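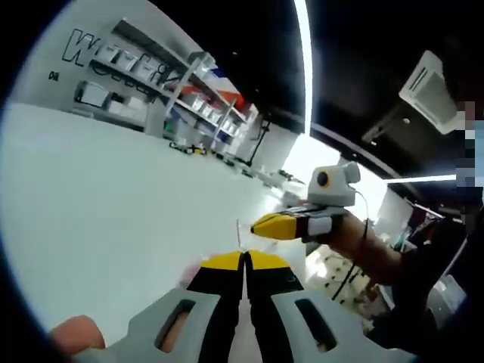
Yellow tips, two grippers.

1/ I promised some of you my notes from the hut walk between Ekent and Irnton. We did it in October, three days and two nights, going west to east. I write it in small pieces so you can skip the ones you don't need.

2/ Getting there. Bus 72 goes from Numard to Ekent two times a day. The morning one is full of school children until the second village, so you will stand with your backpack. The driver takes only cash when the card machine is in a bad mood. It was in a bad mood.

3/ Day one is easy walking but long. Wide gravel road through forest, then a path beside the river. There are two bridges. The second one is closed, and you must go down to the old stone one, maybe ten minutes more. The sign for this is on the wrong side, you see it when you have already passed.

4/ First night at the Lauritsen hut. We paid 326 for two beds with soup and breakfast. The soup is barley and very thick. Bring your own sleeping bag liner, they are strict about it and the ones they sell are expensive.

5/ Also at Lauritsen: the room upstairs is warmer, but the snoring collects there. Esben took the upstairs and I took the bench room with the stove. I slept well. He did not, and he told me about it until lunch.

6/ Day two is the reason to go. You climb from the hut to the saddle, and the sign at the top says 1,821 m. I had read that it takes three hours. It took us almost five, with many stops for the wind and one long stop for cheese.

7/ About the wind — please take it seriously in autumn. The last part before the saddle has a chain fixed to the rock, and I was glad for my gloves. I would not go there with a small child or with a nervous dog.

8/ The view I can tell you nothing about. We had cloud on the whole saddle. For maybe one minute there was a hole in it and we saw a piece of lake, very green, and then it closed again. I was still happy up there.

9/ Going down to the second hut hurts the knees more than the climb. Around 50 switchbacks, says Esben, who lost the number at least twice. The stones are loose in the upper half. I used poles, he didn't, he borrowed one of mine after an hour.

10/ Second hut has no staff in October. You find wood, blankets and a gas cooker, and you put the money in the box by the door. Water is from the stream behind. We boiled it.

11/ Day three is short, mostly sheep fields and gates. Close the gates! In Irnton the bakery opens at seven and sells out of the plum cake early. We came at noon and got a dry roll.

12/ What I carried and never used: second thermos, sandals, a book. What I missed: tape for the heels and a better headlamp.

13/ Thank you to Amerley Dogbe, who lent me the paper map. It has some soup on it now. I will write to you, Amerley.

14/ Edit, 16/11/2023: somebody asked about the bus back from Irnton. We were picked up by Esben's cousin, so I don't know the times. Ask at the bakery, they have the schedule on the wall.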